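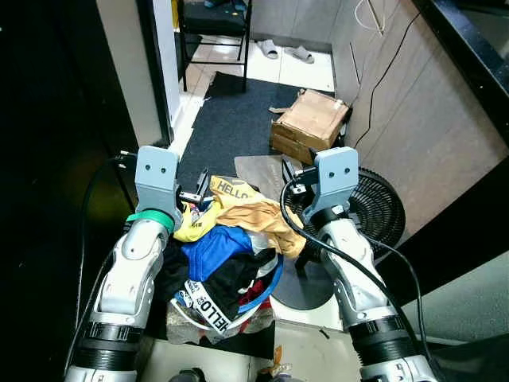 I have been putting off the clothes since September. We moved most of the big furniture to the flat in Preltport first and left the soft stuff until last, on the theory that clothes are easy. They are easy to carry. They are not easy to decide about, and by Saturday I had a heap of them on the floor, the yellow one with HELLO on it near the top, the bright blue one under that, and the black thing I could never find when I wanted it further down still. The cardboard box on the doormat has torn flaps and has done two moves already, so I only trust it with light things.

My rule this time was to pick up each item once and put it somewhere. Keep, give away, or rags. I broke the rule on the fourth thing I touched and started a "maybe" pile, which Rahel told me off for when she rang at lunch. She got rid of half her wardrobe when she left Semville and says she has missed one cardigan.

It seems I own a lot of things that say HELLO. The yellow one stays. The white and black one with it printed over and over I bought in a sale and have worn perhaps twice, so that goes to Nouhaila, who asked for it ages ago.

The orange cloth took me longer than any of the clothes. It isn't clothing at all, it was on the back of the sofa in the old place and I've no idea what it will go with now. Kept, for the moment.

By 4 o'clock I had one bag for the charity shop on Dudier Street, one small bag of rags for Abdelilah's workshop and a stack to wash before it gets packed. The lift at the new building has been out of order for 15 days, so everything is going up by the stairs, and that did help me make up my mind about the jumpers.

Still to do: coats, shoes, the drawer of odd socks. I'm leaving the coats until the weather makes up its mind – there's no sense packing the warm one and then digging it out again on Monday morning.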